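Lerance Tabletop: simulated kitchen data collection, reviewed after one winter of use

Posted May 14, 2023

We bought a licence for Lerance Tabletop in October, and it has been our main way of gathering demonstrations since then. The job was to teach an arm to pick up kitchen things and put them where they were asked for. We have the real arm as well, but it is shared with two other projects and we could rarely get more than an afternoon with it. A simulator that would let us record at our own desks seemed worth the money.

What you get is a scene builder, a renderer, a set of household objects, a recorder and a tool for going back through the recordings. It runs on one machine with a decent graphics card. Installation took most of a day, nearly all of it spent on drivers. The manual covers this badly and the support forum covers it well.

Driving the arm

You can steer with a keyboard, a game controller or a hand controller with tracking. We tried all of them. The keyboard is no good for anything except fixing the start position. The game controller is usable after an hour or two of practice. We ended up with the Clandora hand controller, which is sold separately, and I would add it to the budget from the start. Demonstrations recorded with it are shorter and smoother, and the model trained on them hesitated less over the object.

The wrist view matters more than I expected. In our first month we recorded from the fixed view only, and the trained policy would come down neatly beside a thin handle and close on air. Adding the wrist camera to the recording did more for thin objects than any change we made to the training.

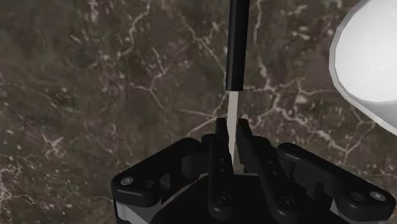 Thin tools remain the hardest thing to collect. The person driving needs to line up the fingers with something hardly wider than the gap it has to go into, and small errors in the hand controller show up as large ones at the fingertip. Our rule is to pause before closing, check both views, then close. The pauses do end up in the data. Lerance has a trimming option that shortens any stretch where the arm isn't moving, and we leave it switched on at its lowest setting. At the higher settings it cut out the moment of closing too, and we lost a batch of recordings before we noticed.

Contact is fair. Round objects behave sensibly and bottles tip over when you knock them. Flat things lying on the counter are less convincing. A spatula blade will sometimes jitter when a finger presses on it, and now and then it slides off as if the counter had been oiled. You can raise the friction for each object, but there is no sensible default and the units are not explained anywhere I could find.

Scenes and objects

The object set has 74 items. The fruit and bottles are good. Mugs and glasses are acceptable, though the glass is only really see-through at the highest render quality, which slows everything down. Cutlery is the weak part, with too few shapes and too much of it in the same grey. We bought the add-on kitchen pack from Zaltley, which loads without trouble and has better spoons.

The builder scatters objects over the worktop within limits that you set, and swaps the stone, the tiles and the lighting between episodes. This is the part I would pay for again. Setting out a real counter by hand between recordings is slow, and people fall into habits: the apple goes where the apple always goes. Random placement gets rid of that, and it gives you awkward layouts that a tidy person would never arrange.
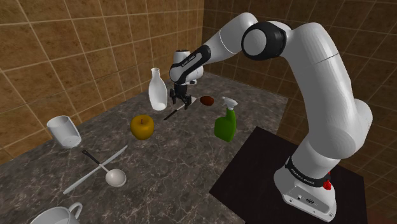
Crossed and overlapping utensils are worth asking for. They are off by default and you need to find the setting, called "allow contact at start", on the second page of the scene options. With it off, every item gets a clear patch of counter to itself, and a model trained only on that will do poorly in any kitchen I have cooked in. We now run half our scenes with it on.

The builder has its faults. It will place things at the far edge of the arm's reach without warning, so you may spend a minute on an episode that can't be finished. There is a reach check, but it has to be run by hand for each scene. Dark stone under dark handles also gave us trouble. I thought at first that this was a reason to avoid the darker counters, but the policies trained with them included did better on our real bench, which is black.

How much we collected

We aimed for 500 finished demonstrations per task and got there for two tasks. For the third, putting utensils into a holder, we stopped at 300 because the failure rate was wearing everyone out. A practised person can drive for perhaps an hour before the work gets sloppy. Plan for short sessions and swap drivers.

Failed attempts are kept in a separate folder, with a note of the step where you gave up. I like this. We used some of them later to train a simple check for bad grasps.

Going through the recordings

The review tool is plain and quick. You can play both views side by side, mark a start and an end, and type in the instruction. Instructions can't be edited in bulk, so when we decided to say "ladle" for one item that had been called "spoon", somebody had to change each one. Export is to the usual formats and we have had no corrupted files.

Compared with Fröhlich

We had a trial of the Fröhlich package before choosing. Its contact is better, especially for flat objects, and its documentation is written by somebody who has used the thing. It has a much smaller object set, though, and at the time it had no random swapping of surfaces. If your task is one part going into one slot, I would look there first. For a mixed worktop, Lerance is ahead.

Does it carry over to the real arm?

Partly. Fruit and bottles carried over well with a small number of real recordings mixed in. Utensils needed a good deal more real data, and we are still collecting it. Anyone hoping to skip the real arm completely will be disappointed.

Good: random scenes, wrist view, fast review tool, sound export.

Bad: flat object contact, thin cutlery range, reach check not automatic, no bulk editing of instructions.

We have renewed for another year. The next version is supposed to run the reach check when the scene is made, and I'll update this review once we've had it on our machine for a while.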